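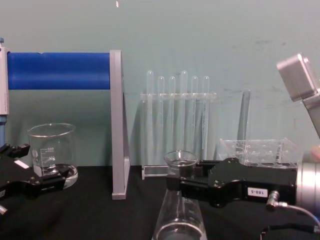

Glassware bench, both arms, funnel in the right gripper.

December 17, 2021

Spent the morning on next year's equipment list instead of doing anything useful with my hands. Delphine wants one page from each bench and I've got a page and a half, so something has to go.

The big one is the gripper question. Pirmin would like a second full pair so we can swap when one goes off for service, and I do see his point (remember April, when we lost the left one and all sat about drinking tea). Rovance have quoted 3000 for a pair with the cables, and 11 weeks' delivery, which they wouldn't budge on. Oyelaran came in at 986 for a single one, but that's without the connector, and I bet by the time we've added it we're over 1000. I've asked them for a proper price with everything in the box. Dindo says buy one spare and keep it in the drawer, as we've never had both sides down at once.

I'm leaning Dindo's way. It leaves a bit for glass, and glass is the line I always forget! Last year I put down nothing at all for it and ended up going cap in hand to Yolanda. So this time it gets its own row: beakers in two sizes,
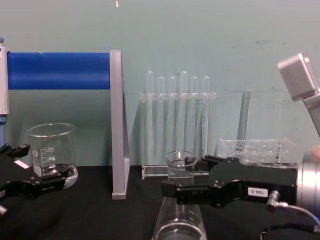
conical flasks, a few spare funnels, and another box of test tubes. I'd also like a second acrylic rack, the same pattern as the one we've got, so that anything we set up for the left arm doesn't need redoing when we move to the other bench. Shoshana thinks we should get the lot from Jeren and save on carriage. Fine by me, if they'll do small orders — must ring and check.

Black cloth too. It's cheap, it creases, and I'd rather have a spare length put by than be ironing one before every visit. Put down two.

Things I've crossed off: the Zastside wrist sensor (lovely, but what for?), a new stool, and the bigger table. Pirmin will moan about the table. I measured up and it would block the cupboard, so he can moan at the cupboard.

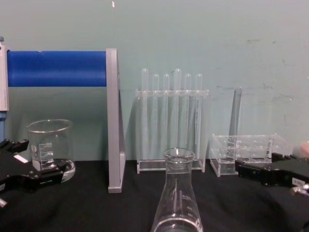 Tube rack, flask and box rack on the cloth.

Still to do before this goes to Delphine:
Oyelaran's full price, in writing
ring Jeren about small orders
ask Yolanda if carriage comes out of our budget or hers
find out from Rovance if they'd split a pair

If Rovance will split, I'll have to think again about the whole top half of the page.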